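Search this blog
Search

The seating chart is finally done!

26 Jul 2023

I have been putting off this post because every time I sat down to write it somebody changed their mind about coming. But the chart is done, it is printed, and I am never opening that spreadsheet again (until my mother calls, probably).

We started with one long list and a lot of confidence. Then we found out the big room at Nallero only does round tables, and my whole plan of two long rows went in the trash. So, rounds it is. I cut up sticky notes, one per guest, and moved them around the kitchen floor for three evenings with the fan turned off so they wouldn't blow away.

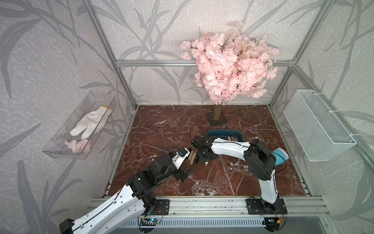

Pale pink blossoms and a leafy gray wall.

What saved me was starting with the people who don't know anybody else. Give them good neighbors first, then fill in the cousins, who will talk to a wall if you let them. My aunts wanted to be close to the dance floor and also far from the speakers, and I spent more time on that than on my vows.
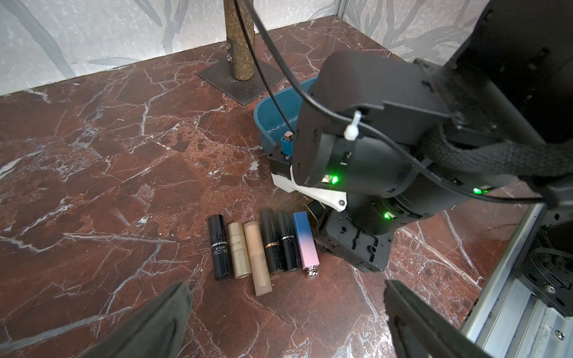

Khalil Darwish wrote in the comments last time that we should skip assigned chairs and only assign tables, as people swap places the minute the salad is gone anyway. I went with it! Each card has a name and a table and that's all.

The Nasrallah side is still a bit of a puzzle. Two late yeses came in on Monday, plus a baby, and I had to ask the venue for a high chair and squeeze everyone up at table 4.
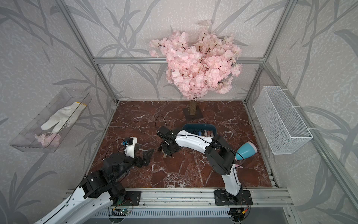

So they are now right by the kitchen door, which means they eat first, and I've decided to sell it to them that way. Next up is the place card lettering, and my handwriting is terrible, so if you have a favorite pen please tell me.

15 comments
Share this post

Contact | Back to top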